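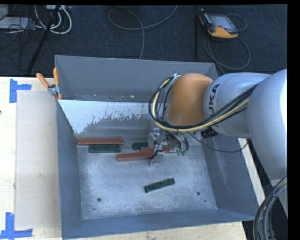
The bin-picking cell at Dravwood: KUKA arm, gray metal bin, red and green blocks.

Visit report: Dravwood open day, Savcombe
May 28, 2021

Dravwood occupies the ground floor of a former weaving mill in Savcombe, built in 1922. The open day covered one lab, one lecture room and a short question period. I went to find out how close a robot arm is to doing the plain jobs in our stockroom, mainly emptying mixed totes into trays. I have no stake in the outcome beyond that.

The bin-picking cell took up most of the lab hour. The task is easy to state. Blocks lie in an open metal bin in no set order, and the arm has to take them out one at a time. There are three red and three green, all plain bars. A new hire in our stockroom would need no training for it.

For the machine, the trouble starts at the edges. A block lying flat against a wall leaves no room for a finger on that side. A block resting on its neighbor changes angle when the neighbor moves. The gripper and its wiring also take up space of their own, and over a crowded corner that space runs out early. Bare metal is a poor background as well. The floor of the bin is scratched and worn pale in places, and the staff said glare from surfaces like it costs them more failed picks than the shape of the parts does.

Figures given in the lecture room: in a test series of 500 picks, the cell needed a second attempt on 100. All but 6 of those second attempts succeeded. The remaining 6 needed a person to reach in and move the block. The series used the same bars throughout. No figure was offered for mixed parts, and when asked, the speaker said a fair series had not been run.

I would put the 6 next to the way we work. A stockroom shift handles far more than 500 items, and each stop means someone walks over, opens the guard, clears the fault and restarts. If that person is already standing at the next bench, the cost is small. If the cell is meant to run overnight, one stop ends the night's work.

The second talk was on household chores and used results from the Peston project. Peston set itself three jobs: clearing a table, loading a dishwasher and folding towels. Towels went best. The dishwasher was dropped after the first phase on account of wet glassware. The speaker's view was that a home is a harder site than a shop floor, as the bin cannot be clamped down and the owner will not tape out positions on the table. I agree with that. Clamps and tape are cheap, and a good share of what passes for skill in a cell comes from them.

Van Loon, who supply our racking, had a stand in the corridor with a tote-handling unit. It moves whole totes and does not pick from them. It was not running during my visit. The quoted lead time is longer than we would accept.

Practical notes. Parking is behind the mill and fills early. The lab is loud enough that questions are better kept for the lecture room. Closed shoes are required and they do check. The next open day is planned for June, with the same cell and, according to the handout, a bin of mixed hardware. I have asked for the retry figures from that bin and for the cycle time per pick, which was left off the slides.

Recommendation for the stockroom: hold off on picking. Single-part bins with rigid, regular parts could be tried now, with a person within reach. We have four such lines at most, and none of them is the one that holds us up.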